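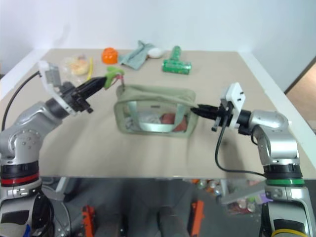 Figure 4. Two-arm handling of a soft zippered pouch, with the right gripper touching its upper right side.

4.2 Soft containers

The Zeleke set has 2,921 episodes recorded by 11 operators. We kept 2,640 after review. Most of the ones we dropped had a missing wrist stream or ended before the operator marked the task as done. Soft containers were the hardest group to label. A box keeps its shape when it is gripped, but a bag can fold over its own opening, and the labels we used for rigid items then mean very little.

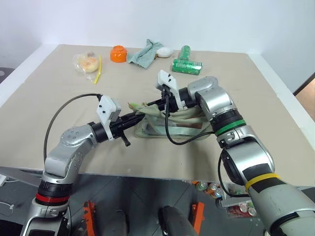

For this reason we replaced the single pose label with seven state labels, such as "opening visible" and "strap over opening". Two people labeled each episode separately. Where they did not agree, Declan Moriarty reviewed the episode and made the final choice – his label was used even when it matched neither of the first two.
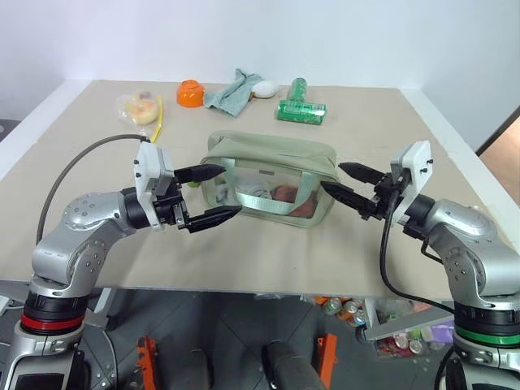
The content labels were handled apart from the state labels. They record what can be seen in the container at the start and end of an episode, and nothing about items hidden from view. The pouch has a transparent front panel, so a white folded item and a reddish-orange item beside it can both be labeled with the grippers on either side. The strap also crosses this panel, and items it covers in part were still labeled as visible. Opaque bags were left out of the content test in Section 5.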